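Pranmont Family Room — progress report, spring period
To: Kevser Gündoğdu, grants desk, Saraç Fund
From: Hacer Kocabaş
May 28, 2019

Kevser, sorry this is short on polish. Wanted it in before your board packet closes. Budget sheet went separately, tell me if it didn't open.

Where we are

Room is open. Four mornings a week plus the late session on Thursdays. Lease signed through November, landlord agreed to fix the back stairs and has done half of them. Heating still on the building's timer, which means cold until ten. I've asked twice.

Parent and toddler mornings are the busy part. Same faces most weeks, which we like, but we said in the proposal that we'd reach families new to town and that is going slower than planned. Flyers at the clinic did very little. What worked better was Anesden, the housing office, putting our hours in their move-in packet. Want to do more of that. They've asked for the text in two more languages and we are getting it translated now.

The English conversation group started late, my fault, I was waiting on background checks. Running now on the late session. 30 signed up, fewer come, depends on shifts at the warehouse. Thinking of a second slot earlier in the day for people on nights. 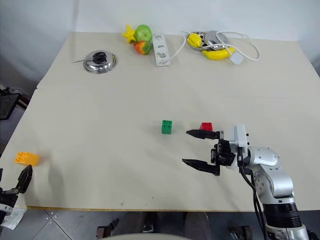
Play corner first, because you asked about the equipment line. We bought cheap and it mostly held up. Pretend food is what the kids go for every time, the strawberry and the green apple especially, and the yellow star fruit gets carried off into the coat area. The wood train set was a mistake, too many small pieces, gave it to the school. Replacement is a set of big soft blocks, ordered, not here yet.

Cleaning. We moved to a paid contract with Pristine after trying to do it ourselves and failing. They come two evenings. Floors are much better. Kitchenette still on us and it shows some days. The contract wasn't in the original budget so I moved $3460 over from the outings line, as agreed on the phone. Can you confirm that in writing, our bookkeeper wants it for the year end.

That leaves outings thin. One farm trip in the summer insted of the series we planned. Bus quote came in high, looking for a second one.

Staffing

Me full time. One part-time assistant, hired, good with the babies. Second part-time post still open. Two interviews so far, one took a job elsewhere, the other couldn't do mornings. Re-advertised last week with the pay at the top of the ad, more replies already. If we don't fill it by end of summer I'd like to talk about turning those hours into a full-time post — would need your OK since it changes the salary line.

Problems

Sign-in sheets. Parents skip them, or one parent signs for three families. So our attendence figures are too low and I don't want to guess at them. Trying a clipboard by the kettle.

Stroller parking. Hallway is narrow and the upstairs tenant has complained. Working on a rack under the stairs once the stairs are done.

Next period

Fill the post. Daytime English slot. Farm trip. Parent survey, one page, will send you the draft before it goes out.

You're welcome to visit, Thursday late session is the one to see. Ring the side bell, the front one is broken.

Hacer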